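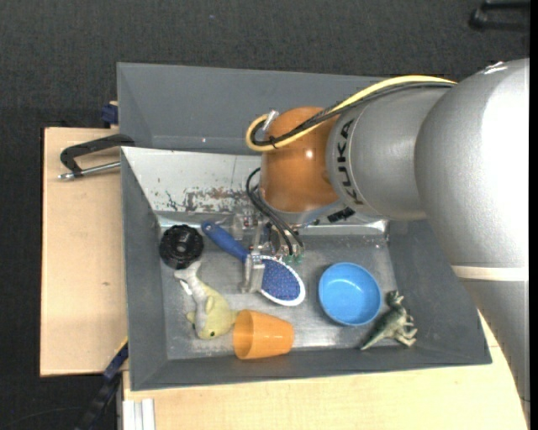
3. Objects and Loads

3.1 Object set

The Pastska set contains 34 household objects collected in Nutville in June. Items were accepted if they could be lifted with one hand, had no sharp edges, and did not come apart when dropped from table height onto a flat surface. Electrical goods and glass were excluded. No attempt was made to balance the set by material or color, as the purpose was to keep the variety found in an ordinary box of mixed goods, where a kitchen item may lie against a toy or a grooming article.

Each object was assigned to one of six shape classes: open vessels, long-handled articles, soft bodies, rigid figures, compact solids, and flat goods. The assignment follows outer shape and response to pressure and ignores use. A cup and a bowl therefore share a class, while a stuffed animal and a plastic dinosaur do not, although a shopkeeper would place both on the toy shelf. Figure 2 includes members of five classes: the orange plastic cup and light blue bowl (open vessels), the hairbrush with the blue handle (long-handled), the stuffed toy (soft), the dark green dinosaur (rigid figure), and the black ridged knob (compact solid).

Some assignments were disputed. The hairbrush could be treated as a flat article when it lies on its back, and the knob, having a hollow center, has some of the properties of a vessel. Both cases were settled by the longest outer dimension relative to the other two. The procedure was proposed by Leonilde Fonseca and applied to the full set before any load was prepared. Two objects were moved to a different class as a result, and the labels were not changed again.

3.2 Preparation of loads

A load is a subset of the objects placed together in a single bin. We prepared 100 loads. Objects were drawn at random without replacement within a load, put in a cardboard box, and tipped into the bin from one long side. They were not straightened afterward. If an object came to rest on the rim or fell outside, the entire load was drawn again.

Tipping was preferred to placing by hand. In a pilot with hand placement, the person preparing the load tended to stand vessels upright and to leave even gaps between neighbors, and this produced arrangements that were too orderly for our purpose. Tipped loads contain more objects on their sides. Both orientations can occur together, as in Figure 2, where the bowl is upright and the cup lies on its side with its mouth toward the stuffed toy.

3.3 The bin

The bin is gray metal, with sloped walls and a flat floor. The slope affects the resting positions of round and light objects, which slide down from the wall and settle near its foot. Corners need separate treatment. An object in a corner has a wall on two sides and can be reached freely only from the remaining directions or from above, so we record corner positions with their own code. The dinosaur in Figure 2 is coded this way.

The floor is scuffed and the inner back panel carries rusty brown and dark stains. We kept the bin in this condition throughout. Repainting was considered and rejected, as a uniform surface would have made the outlines of the paler objects easier to annotate than they are in practice.

3.4 Annotation

Two annotators, working separately, recorded the class, resting orientation, and nearest neighbor of every object in each load. They disagreed on at least one entry in 39 loads. Most of these disagreements concerned the orientation of soft bodies, for which "upright" and "on its side" are poorly separated once the filling has shifted. The remainder involved nearest neighbors at almost equal distances. Disputed entries were resolved in a joint session, and both original records are retained in the data release.

Figure 2. Mixed household objects resting on the floor of the bin, including a cup, a bowl, a hairbrush, a knob, a stuffed toy, and a toy dinosaur.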